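How a Music Album Is Made

A learning page for young readers from the Dravbridge Music Library

An album is a group of songs or pieces of music that are meant to be heard together. Most albums last between half an hour and one hour. You may hear an album on a phone, on a computer, on a compact disc or on a large black record called an LP. The letters LP stand for "long-playing."

This page explains how an album is put together, from the first idea to the day it can be heard by everyone.

Writing the songs

Every album begins with songs. A song has a tune, which is called the melody, and it often has words, which are called lyrics. Some musicians write the words first. Others hum a tune for days before they find any words to go with it.

Musicians usually write more songs than they need. The band Tendorska wrote 15 songs for its album Brilcombe and kept fewer than that. The songs that are left over may be saved for another album, or they may never be heard outside the band's practice room.

Making a demo

A demo is a simple, early recording of a song. It does not have to sound perfect. A demo helps the musicians remember what they have written, and it lets other people hear the idea. Many demos are made at home with one microphone and one instrument. 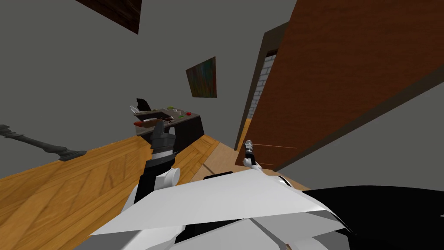

A robot's white torso and two arms, with a wooden floor ahead.

Recording in the studio

A recording studio is a place built for capturing sound. The walls are often covered with soft material that stops echoes. There are usually two rooms. The musicians play in one of them, and the engineer sits in the other. The engineer is the person who looks after the microphones and the recording equipment.

In the early days of recording, all the musicians had to play at the same time. If the trumpet player made a mistake in the last few seconds, everyone had to begin again. Today, each instrument can be recorded by itself. Each separate recording is called a track. The drums may be recorded on one day and the singing on another.

This can cause some confusion, as the word "track" has two meanings. It can mean one instrument's part, and it can also mean a whole song on an album. When people say "track 3," they mean the third song.

The musicians often play a part many times. Every attempt is called a take. The best take is kept - or the best pieces of several takes are joined together.

Mixing and mastering

When all the parts have been recorded, they must be mixed. Mixing means deciding how loud or quiet each part should be. If the guitar is too loud, listeners will not be able to hear the singer. If the drums are too quiet, the song may seem to have lost its energy.

Mastering comes next. The mastering engineer listens to all the songs, one after another, and makes sure that they belong together. Without this work, one song might be so quiet that you turn up the sound, and the next might be so loud that it makes you jump.

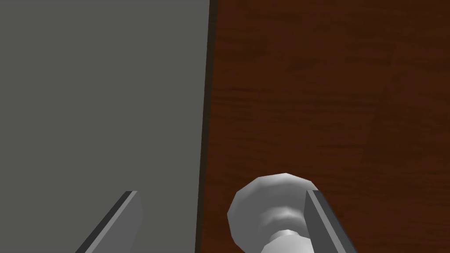

Why do the songs on an album come in a certain order?
The musicians choose an order that makes the album pleasant to hear from start to finish. They may open with a lively song and place a slow one after it, so that the listener has a change.

Two sides of a record

An LP has music on both sides. The first side is called side A and the second is called side B. When side A ends, the listener must lift the record and turn it over. For this reason, musicians once thought carefully about which song should close the first side and which should open the second. Some still do.

The cover

The cover is the picture on the front of the album. It may show the musicians, a drawing, a place or only a pattern of colors. The back usually lists the songs, and the printed notes name the people who played and helped.

Listening for yourself

Choose an album with the help of an adult and listen to all of it in the correct order. Write down the name of each song and one word that tells how it made you feel. Then listen again on another day and compare your words.

Young members of the library may borrow from the Messina Collection, which holds 898 albums. Of these, 154 were made especially for children.

Words to remember

Melody: the tune of a song.
Lyrics: the words of a song.
Demo: a simple, early recording.
Take: one attempt at recording a part.
Mixing: setting how loud or quiet each part should be.
Mastering: the last work on the sound before an album is released.

Page last reviewed 12 March 2026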